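3.2 Work tables and shared floor space

The second site was a single room used by several people at once. Each person had a place to stand and a fixed surface to work on, and everything else in the room – shelving, cabinets, stools, spare equipment – was treated as storage. We asked the group to leave the layout as it was during the study period in July, apart from ordinary tidying at the end of a shift.

The main surface was a long white table (Figure 4). A shallow white tray stayed on it between tasks, and small parts were meant to go back into the tray when a person stepped away. Bottles and hand tools had no assigned place. In the written log, which ran to 643 entries, 408 concerned an item left on a table after the task that needed it was over. Only six concerned an item that could not be found at all.

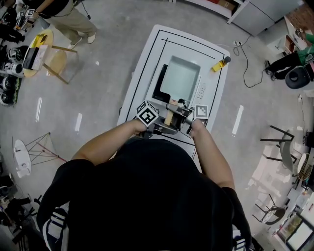
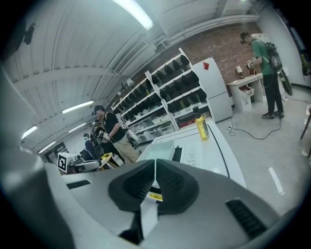

Figure 4. The white work table with its shallow tray, and part of the floor and shelving near it.

Cables were the most common complaint in the interviews. Power came from strips on the floor, so a cable had to cross open ground to reach anything at a table, and people walked over it. Ulises Zapata told us that he minded the cables less than the stools, which moved from day to day and ended up holding whatever would not fit on the table. He would have given up one shelf of the storage unit for a second tray. We had not asked about trays in the first round and added a question on them for the second.

Mernitz and Vokach treat the floor as a separate storage zone, with its own rules for what may be set down and for how long. We follow them here, with one change. Stools are counted as surfaces and not as seating, as in Kalniņš, whenever they hold an object at the time of the check. Under this rule the room had more surface than its floor plan suggested, and most of the added surface was within reach of a table.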